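The Robot Down the Hall From My Desk

Hi! I work at a picture warehouse in Wanthorpe. People send us paintings, prints and posters, and we keep them safe, pack them up and ship them off to schools, libraries and museums. Right now we look after 2,272 pictures, and in May we got a robot arm to help move them. Kids who visit always ask me about it, so I'm writing down the answers.

What does it do all day?

Mostly it picks things up and puts them down again. That sounds easy, right? Try it with a big old frame sometime! Some frames are heavy and bumpy, and some pictures are as flat as a place mat. You can carry both without thinking much, but a robot has to work out where to hold each one and how hard to squeeze. Squeeze too hard and you crack the frame. Too soft and, well, crash.

Our robot is called Wovo (the people in the Odham office got to vote on the name, and I'm still a bit sad that Pickles lost). Wovo has a gripper, which is its hand. It has two flat fingers and no thumb.

How does it learn?

It practices on a computer first. The people who set it up built a pretend table and pretend pictures, a lot like a video game, and the pretend gripper tries its moves there. If it drops a painting in the computer, you just start over. I love watching the practice runs when I eat my lunch.

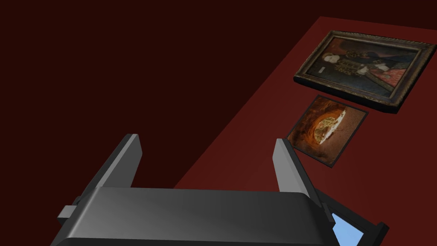
The computer version of the job: two gripper fingers, a red table, a portrait in a fancy frame and a smaller square picture that looks like bread.

Wovo had about 3,000 practice tries like that before it touched anything real. Even then, it started with empty frames from the junk shelf.

Did it take somebody's job?

This is the question grown-ups ask too, and it's a good one. There were 5 of us on the packing team before, and there are 5 of us now. Our jobs did change, though. I used to lift frames all morning and go home with a sore back. Now I check each picture for scratches, choose the right box, and tell Wovo what comes next on a touch screen. One of my teammates misses the lifting, because she liked being on her feet. Another one went to a class in Mridha to learn how to fix the arm when it gets stuck.

In other places, robots have meant fewer jobs for people, so it's fair to worry about that and to ask your own grown-ups what they think.

What can't it do?

Lots! It can't tell if a painting smells moldy. It can't call a library to say the truck is late. And when a label has fallen off, it just stops and waits for one of us to come over and sort it out.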